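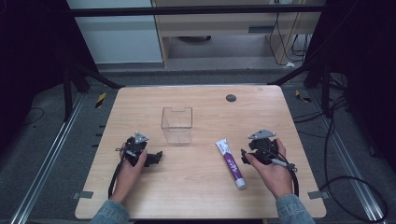 September, 4:40 pm: dash cam clock drift, second try

Okay, so the public defender's office wants to know if the time stamp on a patrol car's dash cam can be trusted against the dispatch log, and I said I'd have something for Catherine Kinnear by the end of the month (why do I say these things). The case is a traffic stop in Gurkmont. Driver says he sat there forever before anyone asked for his license, officer's report says it was quick, and the video and the dispatch audio don't agree with each other.

Ran the Loridex unit all night next to the reference clock. 4000 frames pulled, every one with the stamp read off and compared. It's 17 seconds slow by the end! Steady too, no jumps, so I can correct for it and not feel bad about it.

The annoying bit is clip 778. The stamp goes backward by one second and then carries on like nothing happened. Alcides thinks that's the unit grabbing a new time from the car when the ignition cycles. I'd like to believe him but I had it on the bench supply the whole time, so what ignition?

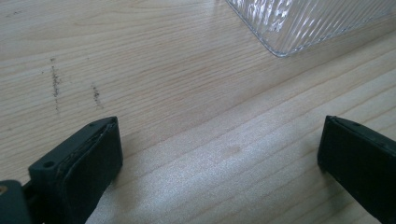 Tabletop, with the bright patch of glare.

Audio next. Kenna's trick of lining up the siren chirp on both recordings works great when there's a siren, and this stop hasn't got one, so I used the door slam. Got a match on the second slam, first one is buried under radio chatter.

To do:
Repeat with the firmware Greer found on the old Drarano card
Ask Annag if dispatch rounds its times (I bet it does)
Export the raw files again, hashes didn't copy over
Don't send Catherine any numbers until 778 makes sense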